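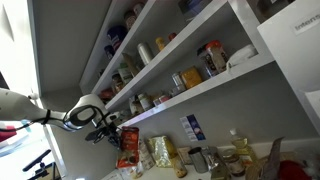 Three white shelves over the counter, door open

How do you organise three open shelves so you can find things again?

Asked by Pendo Bakilana

Hello all, hoping someone here is tidier than me. We've got three white shelves above the worktop and I have completely lost control of them. Little jars, packets, cans, a spice container with an orange cap that I hunt for every single time I cook – it all just goes wherever there's a gap. The bottom shelf is the worst as it's the easiest to reach, so everyone shoves things there. Then the middle one gets whatever didn't fit.

I did a big sort out in March and it lasted until about the following Sunday. I'd rather not spend a fortune on matching containers (I priced up a set from Lenau and had to go and sit down). The counter runs along underneath and that fills up as well, mainly with bags. There's a coffee machine at the far end that has to stay put, so I can't spread out that way.
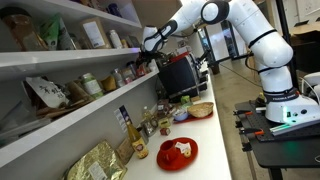 Looking along towards the coffee machine, bags on the counter

Things I've tried so far: putting everything in height order (looked lovely, useless), and sticky labels on the shelf edge, which my lot ignored. Is there a system that survives other people? Also what do you do with foil bags and paper bags that won't stand up nicely once they've been opened?

Thanks in advance!
Pendo

3 answers

Zawadi Barasa
Been there! What worked for us was sorting by when you use things and forgetting about what they are. So breakfast and hot drinks together at the coffee machine end, cooking bits in the middle of the run, and snacks at the other end where people can grab them without rummaging through your spices. It feels wrong for the first week because you end up with a jar next to a box next to a bag, but everyone learns it fast as it matches what they're doing at the time.

Small jars go on the lowest shelf, one row deep, never two. If there's a second row it's dead to you, you won't see it until it's out of date. Bigger cans and canisters can live up top as you can recognise them from below. I'd put the spare tins and anything you only open at the weekend up there too.

For the bags, I use a shallow tray from Brolgate, but any old baking tin does it. Fold the top over, peg it, stand them up in a row like files. Paper bags I empty into a jar the day they're opened, otherwise they split on me. Ours had rice all down the back of the cooker once, never again.

Rehema Kirui
Get rid of half of it. Mine was the same and I had 16 jars of things I don't even like.

Nawal Farouk
Agree with Zawadi on the one row thing. I'd only add, check what your shelves will take before you put all the cans on one of them. Mine started to bow in the middle and I had to move the heavy stuff to the ends, over the brackets. And weigh a few things if you're not sure! A full 400 g tin is heavier than 400 g once you add the tin and the liquid, and it soon mounts up when you've got a row of them.

For small packets, a cut-down cereal box is fine. I know it's not pretty but you can swap it when it gets tatty.

Comment from Pendo Bakilana
Thank you both, going to try the coffee end / snack end idea this weekend. Rehema I fear you may be right as well. Does anyone peg foil bags with ordinary clothes pegs or do they go stale?

Comment from Zawadi Barasa
Ordinary pegs here, two if it's a wide bag. Fold it over at least twice first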